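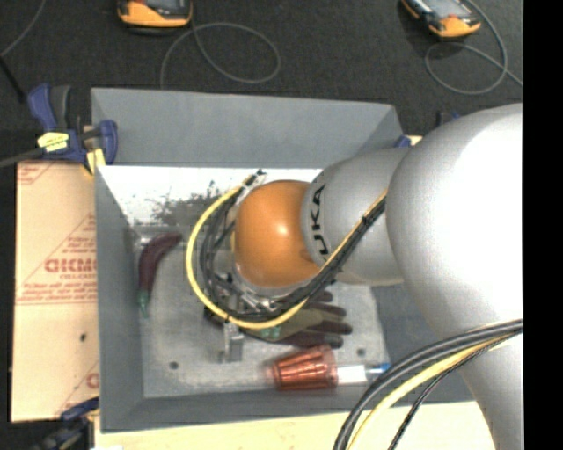 A gray bin with sloping sides. Scuffs come with the job.

The Bin Is the Boss

A week of loose stuff, short lists and gray plastic at Bimico's packing room in Rirndale

Monday, ten to seven, and Roksolana Onyshchenko is already mad at a bin. Wrong one. Somebody put it back on the stack with a dish brush still in the bottom, and now there's a dish brush with no order and, somewhere, an order with no dish brush.

"Look inside before you stack," she says. Not to me. To the room.

Bimico sells small household things by mail. Brushes, hooks, jar lids, refills, the part of the soap pump that breaks. Almost nothing costs much. Almost nothing comes alone, either, people save up their little needs and order all at once, and so each order gets a bin. One order, one bin, from shelf to packing table. That's the whole system and they've got 225 of them to run it with.

I came to write about shipping. Stayed for the bins.

What goes in

Three or four things, mostly. A person who orders one item is rare, a person who orders fifteen is rarer and gets talked about at lunch. Three things in the bottom of an open bin look like nothing at all, like you forgot to finish. New pickers always think they've missed a line on the list. They go back and check. Then they check again, and by then Rutilio Chávez has walked past them twice with his own cart full.

Rutilio has been here longest. He picks heavy first, then flat, then anything in a clear wrapper, which he lays on its own along one wall where he can see it. Clear packaging is the enemy. You look down, see the floor of the bin straight through the thing, and swear it's empty there. He lost a pack of shelf liners that way for most of a day. It was in the bin the entire time.

"You got to tip it," he says, and tips one. Something slides. "There. Now you know."

The sloped sides help with that. Small stuff rolls down to the floor and stays put, doesn't stand up against the wall pretending to be part of it. The slope costs you room at the bottom, though, and a long item will ride up on one end and ruin your whole layer. Everybody has opinons on this. I heard the straight-wall argument four times before my coffee was gone.

Why gray

Cheap, is the first answer. Also Daryna Kravchuk, who buys the supplies, tried colors. Red for rush, blue for regular, green for returns. Lasted one January. Reds ran out by Tuesday, so rush orders went in blue with a red sticker, then the stickers ran out, then a green one went out to the packing table with somebody's returned hooks in it and got shipped to a lady who had ordered candles.

Gray since then. A matte gray is easy on the eyes under shop lights too, and most of what Bimico sells is white, black, silver or some bright plastic, so it shows. Not the gray stuff. Gray drawer organizers vanish completely. Daryna would like them discontinued.

The scuffs

Run your hand along the floor of an old bin. Feels like a used cutting board. Every box corner and metal hook that ever got dropped in leaves a bit of itself, and the bins end up lighter at the bottom than on the walls, sort of a worn path.

Does it matter? Depends who you ask. Melaniia Kravets at the packing table says yes, specks and grit get on the wrappers and she has to wipe them. She keeps a damp rag over her shoulder all shift. Stepan Marchuk, who runs the room, says a scuffed bin is a bin that works and he is not buying new ones so they can look nice on a shelf. They have had this conversation before. You can tell, they both do it without looking up.

What they do agree on is washing. Friday after lunch, warm water, dish soap, stacked upside down overnight. No scrub pads, those just make more scuffs for the dirt to sit in. A dark spot that won't come off with soap is left alone.

The Fuchs years

Before the bins there were cardboard boxes, Fuchs brand, cut down by hand. Stepan kept one. It's on top of the file cabinet with pens in it. The boxes sagged and the flaps caught on sleeves, and when one got wet the bottom just went. He switched to plastic after a jar of screws went through the floor of one and across the aisle. They were finding screws till spring.

The shelves are Ivberg, bought used, and too shallow by a hair for the bins they have now. So every bin sticks out past the edge and every hip in the building has a bruise at that height. I have one.

Order 2507

Wednesday was the big day. 306 orders and two people out sick, which, fine, they'd had worse. Around four one bin was left on the end of the table, number 2507, with everything on the list in it and a thing that wasn't. A little brass hinge. Nobody had picked it. Wasn't on anybody's list that day.

Melaniia packed the order, set the hinge aside, wrote the bin number on a scrap of tape and stuck it on. There's a shelf for these. It has the dish brush on it now, a single glove, a lot of lids.

"They come back," she said. "Somebody writes in, hey, where's my hinge. And I know."

Stealing it for home

If you want to try this, and I did, with the junk drawer:

One open bin per job. Fixing the bathroom hook, one bin. Mailing birthday stuff, one bin.
Put the list in with the things, not on your phone.
Big and heavy goes in first, clear packages off to one side.
Don't fill it. If it's full its two jobs.
Tip it before you put it away.

My first one has a roll of tape, a tube of caulk and a drawer knob in it. It's been by the back door since Sunday. Roksolana would have something to say about that.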